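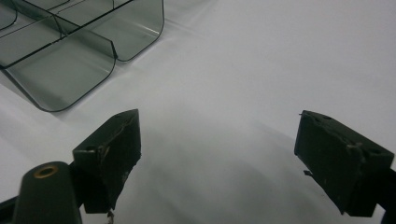

Can a robot tidy the button box yet? Tildale publishes its answer, and it is mostly no

2021-08-03

FOR IMMEDIATE RELEASE

Tildale, the automation firm, today releases the findings of its first Rolo trial, a study of whether machines are ready to take over the small, dull jobs that fill the day in homes and shops. The company set its system seven chores. It can do two of them well enough to be left alone. Four more it can do if someone stands nearby looking encouraging, and the last was withdrawn on the advice of the person who had to sweep up.

Tildale sells automation for a living and accepts that these are unusual numbers to put in a press release.

The two chores that passed were moving folded towels from a counter to a shelf and sorting empty cartons by size. The four that need supervision are pairing socks, restocking a shallow drawer, wiping a tray, and opening and closing a compartment organiser of the sort used for buttons, screws and fishing tackle. The withdrawn chore was decanting rice.

"We were asked by our own sales team whether the house of the future was ready to announce," said Rohani Santoso, head of research at Tildale. "I said we had a very good towel shelf. There was a silence, and then somebody asked how the socks were coming along."

The organiser box took up more of the trial than anyone had planned. Most adults open one without looking. To a machine, clear plastic is a steady source of bad news: the walls are thin, the edges catch the light, and whatever is underneath shows through and gets mistaken for the box. A lid that is open looks a good deal like a lid that is closed, until the gripper arrives.

To teach Rolo the job, Tildale had people do it first. They wore the sleeves, held a gripper in each hand and worked through the movements slowly, so that the system could learn from how a person lines up on both sides of an object before taking hold. The company recorded 1000 of these demonstrations across all the chores. Staff report that after a morning of it they went home and found their own fingers unnervingly good.

"You pick up a teaspoon and feel like a concert pianist," said Santoso.

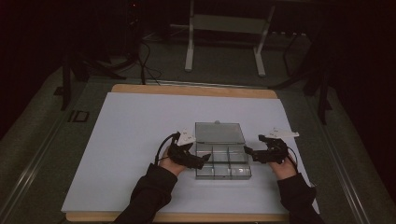 A gripper in each hand, either side of a clear organiser box with its lid open.

The trial was run with Petrenko, which fits out stockrooms and supplied the list of shop-floor tasks, and with the haberdashery chain Flesinari, which supplied the opinions. Flesinari keeps its loose stock in compartment boxes and had hoped to hand the evening tidy to a machine by Christmas. It now hopes to hand over the cartons.

Gaétan Cloutier, stockroom manager at Flesinari, watched several sessions in May.

"It was extremely polite with the box," he said. "It came up on both sides and had a think. I've got a Saturday lad who could learn from that. But he'd have had the lid shut and his coat on by then, and I've got other drawers."

Cloutier has nonetheless asked for the carton sorter to be installed at the chain's main stockroom, where the cartons are at present sorted by being kicked towards the correct wall.

What went wrong, and how

Tildale is publishing its failures alongside its results, partly in the interests of good science and partly because Petrenko had already told everyone. The commonest fault with the organiser was pushing the box along the table when the aim was to hold it still. Next came gripping one side slightly before the other, which turned the box through an angle the software then had to be told about. Closing the lid proved easier than opening it, gravity being the only member of the project team never to miss a session.

Socks failed for a different reason. Rolo pairs them correctly when they are plain. Faced with two navy socks of slightly different navy, it hesitates, tries one pairing, takes it apart and tries again. Testers felt this was the most lifelike behaviour seen in the whole trial and asked for it to be left in. It has not been left in.

The tray was wiped thoroughly in the middle.

What happens next

A second round will drop the rice and keep the remaining chores. The organiser will be tried with different lids, and on surfaces other than pale ones, where clear plastic is hardest to pick out. Work on the drawer will wait until Petrenko has decided which way its drawers should open, a matter on which its designers and its customers are still in correspondence.

Tildale will not be taking household orders for Rolo this year. Shops and stockrooms with a large number of cartons and modest expectations are invited to get in touch.

"People want a yes or a no," said Santoso. "Can it do the housework? It can do the towels. If your housework is towels, I'd be delighted to talk to you."

The full write-up, including the chore list, the scoring method and a short appendix on rice, is available on request from the Tildale press office.

Notes to editors

Tildale designs automation for small workplaces and, on its more hopeful days, homes. Rolo is the name of its chore-learning system and does not stand for anything, despite several attempts.

A chore was scored as passed when the system could complete it repeatedly with no one in the room. It was scored as supervised when a person had to step in, move something back or say "left a bit" in a raised voice. Rolo has no microphone.

Rohani Santoso and Gaétan Cloutier are available for interview. Mr Cloutier asks that journalists avoid delivery mornings.

ENDS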